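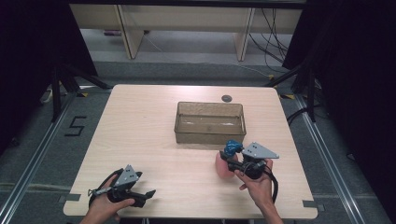

*Attachment A – Table 5, smoky-brown tray on the light wooden tabletop (item 4 refers).*

**KOLOSNESS COMMUNITY ROOMS – FURNISHINGS AND EQUIPMENT GROUP**

Minutes of the ordinary meeting, December

**Present:** Uliana Maksymiv (Chair), Urho Oksanen, Nadiia Lytvynenko, Aurelia Mihăilă (minutes)

**Apologies:** Halyna Lytvynenko

The Chair opened the meeting at 6 pm.

### 1. Minutes of the previous meeting

The minutes were taken as read. N. Lytvynenko asked that the spelling of "Sumer Room" be corrected under item 3, where it had been entered as "Summer Room". With that correction the minutes were confirmed.

Moved: U. Oksanen. Seconded: N. Lytvynenko. Carried.

### 2. Matters arising

2.1 The key to the Srivastava Room store has been recut and the old key withdrawn. No further action.

2.2 The quote from Prikier for re-edging the tops of the older tables came to $193 per table. Members considered this high for furniture of its age. U. Oksanen suggested that the firm be asked for a price on the job lot before the matter is taken further. Agreed.

2.3 The letter to the upstairs tenants about chairs left on the landing has been sent. No reply has been received.

### 3. Accounts

A payment of $164 to Prikier for castors and felt pads was approved. A. Mihăilă noted that the invoice had been addressed to the former postal box and had been delayed as a result. The supplier's records are to be amended.

**Action:** A. Mihăilă.

### 4. Tables and trays, Sumer Room

4.1 Members referred to Attachment A. The Chair recalled that the group had been asked to settle a standard arrangement for the tables in the Sumer Room, following complaints that users were finding small items left over from earlier bookings.

4.2 *Trays.* U. Oksanen spoke in favour of keeping one open tray to each table, placed near the middle, so that anything being sorted has somewhere to go. N. Lytvynenko preferred the see-through type in the attachment to the solid grey ones bought earlier, as a person clearing up can tell from the doorway whether something has been left inside. The Chair observed that the brown tint would also hide scuffs. It was agreed that the smoky-brown tray be adopted as the standard, and that the grey ones be moved to the Srivastava Room.

4.3 *Grommet holes.* A. Mihăilă reported that pens and small parts had been lost through the cable hole near the far edge of the tabletop. Options discussed were a fitted cap or a brush insert. Members noted that a cap would need to be removed each time a lead was passed through. U. Oksanen is to obtain 2 brush inserts for trial, in dark grey to match the existing ring if the colour is available.

**Action:** U. Oksanen.

4.4 *Tape on tabletops.* The short strips of grey tape at the front corners are to stay in place and are not to be peeled up during cleaning. Where a strip has lifted it should be replaced in the same position. N. Lytvynenko will add a line to the cleaning sheet.

**Action:** N. Lytvynenko.

4.5 *Floor numbers.* The taped numerals on the carpet were considered satisfactory. H. Lytvynenko had asked by note whether printed vinyl numerals might look tidier. The meeting felt that tape was cheaper to renew and easier to shift when the layout changes. Not proceeded with.

4.6 *Soft items.* A. Mihăilă raised the sorting of small coloured pieces, among them the blue and pink ones at Table 5. Pieces are to be returned to the labelled bins in the store at the end of each booking and not left in the trays overnight.

### 5. Curtains

The dark curtains are due to be taken down for cleaning. The Chair proposed that this be done on a Saturday, when the room is free until the afternoon. U. Oksanen asked that the hooks be bagged separately for each curtain – on the last occasion they were put in together and rehanging took the greater part of the morning. Agreed.

**Action:** U. Maksymiv to confirm the time with the cleaners.

### 6. Other business

6.1 N. Lytvynenko reported a loose carpet edge by the Srivastava Room door. To be glued down before the next booking.

6.2 A request from a card club to store two folding tables on site was declined for lack of space.

### 7. Next meeting

To be held in the Srivastava Room at 6 pm, on a date to be circulated by A. Mihăilă.

The meeting closed at 7:20 pm.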